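Two-arm bench robot: monthly inspection checklist, with comments
Cell 2, Mistness workshop
Checked by Ffion Price
November round

I look forward to this job more than I probably should. A monthly inspection is the one time you get to put your hands on every part of the machine without anybody waiting for it to do something, and I always come away knowing it a little better. The list below is the one we printed for the cell door, with my comments typed in after each item. If you are doing the next round, please write your own comments and don't copy mine!

Results are marked OK, WATCH (fine for now, look again next time) or FIX (do it before the cell is released).

Hours on the counter at the start of this check: 1,672. At the last check it was 1,335, so that is 337 hours of running in between, a good busy stretch.

Section A. Before anyone goes in

A1. Cell stopped from the panel, main switch off, padlock on, key in your pocket.
OK. Padlock 3 is getting stiff. I gave it a drop of lock oil and it cheered up.

A2. Air supply shut and bled down, gauge at zero.
OK. Wait for the needle to stop moving before you write anything. It hangs for a moment just above the pin and then drops, which caught me out when I was new.

A3. Arms parked, or propped if the brakes are going to be tested.
OK. Both props were on their hooks. The rubber on the left prop has a split in it, so I have ordered another.

A4. Warning sign hung on the door and the shift told in person.
OK. Told them over tea at 10.15.

Section B. Emergency stops and guarding

B1. Door stop button: press, check both arms stop, reset.
OK. Lovely crisp click.

B2. Pendant stop button: same test.
OK. Do this one with the arms moving at slow speed. A button that works on a still machine has only told you half of what you want to know.

B3. Door switch: open the door in slow mode, arms must stop.
OK, but see the next one.

B4. Door switch bracket tight.
FIX, done. One of the two screws had backed out by a full turn. I put thread lock on both and marked them with a paint line so we can see if they creep. Please look at the paint line next time, it takes a second.

B5. Three-position grip on the pendant: stops when let go, stops when squeezed hard.
OK in both directions.

B6. Light curtain, test rod passed through at the top, middle and bottom.
OK. Wipe the lenses first. There was a film of dust on the lower one.

Section C. Arms and body

C1. White shell panels: all clips home, no cracks, no rubbing.
WATCH. There is a rub mark on the inside of the right forearm panel where the cable sleeve has been touching it. I eased the sleeve back and put a turn of felt tape round it. If the mark has grown by next month, the sleeve wants re-routing.

C2. Joint covers and seals: no grease showing.
OK. Left elbow had a smear, which I wiped off. It hadn't come back by the end of the check.

C3. Base bolts at the torque on the card.
OK. None of them moved. Use the long wrench, as the short one won't clear the body panels and you will scrape your knuckles (I have, twice).

C4. Brakes: each joint held under its own weight with the arm part extended.
OK on both sides. No sag that I could measure against the rule.

C5. Cables at each wrist: bend by hand, look for white stress marks.
OK. The wrist cables were changed by Gwilliam in the spring and still look new.

Section D. Grippers

This is my favourite section, so forgive the length.

D1. Fingers: tips clean, edges not rounded, screws tight.
Left OK. Right WATCH, with slight wear on one tip. There is a spare pair in the blue drawer, and I'd fit them when the hours reach 2,000 unless they go sooner.

D2. Opening and closing: full travel, no sticking, both fingers moving together.
OK both. Put your ear near the right one as it closes. A healthy gripper makes a soft even purr, and if there is grit in the slide you hear it long before you see anything.

D3. Grip force with the little spring gauge, three readings each.
OK both, all readings inside the band on the card.

D4. Fingers parallel when closed on the test block.
OK. Shine a torch from behind. An even sliver of light is what you want, and we got it.

D5. Wrist rings: no play when you rock the gripper by hand.
OK. Hold the forearm with your other hand or you will feel the whole arm give and blame the wrist.

Section E. Reach and approach, checked in the model first

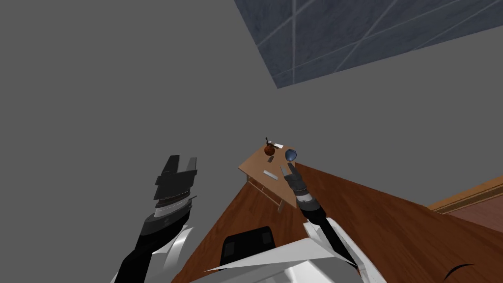 The approach check is done in the model before we try it on the real bench, and I am very fond of it, as it lets you make all your mistakes for free. Load the standard table layout, put the view at the robot's own body looking out between its arms, and step the right arm towards the table. Stop when the open fingers are just under the blue faceted piece, beside the apple, and have a good look before you go any further. You want clear space between the gripper and everything else on the tabletop, and the flat grey bar near the close edge is the thing to watch, lying at a slant as it does. Keep the left arm well out to the side while you do it. Once you are happy, save the pose under the month's name and carry on down the list.

E1. Model opens with the current tool sizes.
FIX, done. It was still carrying the old finger length from before the last change. The gap is only small, but small is exactly what matters at the table. I've corrected it in the shared Cleria folder, so please delete any copy you have on your own machine.

E2. Right arm approach: no contact flagged at any step.
OK after the correction in E1.

E3. Left arm approach, same steps with the sides swapped.
OK. It comes in a touch higher at the shoulder than the right. That is how the path was written and it's fine.

E4. Both arms over the table together: minimum gap kept.
OK. Run it slowly and watch the elbows as well as the grippers. Everyone watches the grippers.

E5. Table height in the model matches the height measured on the floor.
OK. Measured at all four corners with the steel rule. One foot needed a quarter turn.

E6. Real approach at slow speed, no object on the table, thumb over the stop.
OK. It arrived where the model said it would, and I will admit I grinned.

Section F. Control cabinet

F1. Fan filters clean.
FIX, done. The lower one was grey and furry. New filters are on the top shelf, and we are down to the last packet.

F2. Fans turning, no rattle.
OK.

F3. Terminals: tug test on the ones marked yellow.
OK. A firm tug and no more than that.

F4. Battery for the position memory in date.
WATCH. In date, but it is the last one in the building. The Prestard order form is pinned by the kettle.

F5. Backup taken and read back.
OK. Don't skip the reading back. We once had a stick full of files that would not open, and it took a long afternoon to put things right.

Section G. Putting it back to work

G1. All tools counted back into the tray.
OK. Torch was in my pocket, as usual.

G2. Props off the arms and on their hooks.
OK.

G3. Padlock off, sign down, shift told in person.
OK at 2.40 in the afternoon.

G4. Ten slow cycles, then ten at working speed, with someone watching.
OK. I did the watching. There was one tiny hesitation on the third slow cycle which I couldn't get to repeat. I've noted the time in the log, and I'd be grateful if the evening shift could listen out for it.

Still open

Right forearm sleeve, look at the felt tape next month (C1).
Right gripper fingers, change at 2,000 hours (D1).
Left prop rubber, on order (A3).
Position memory battery and fan filters, to be ordered (F4, F1).
Joint grease is not due until 2,519 hours, so leave the ports alone even if somebody hands you the grease gun with a hopeful look.

Cell released. If anything on this list isn't clear, come and find me at the bench and we can go through it with the covers off. I'd enjoy that.

Ffion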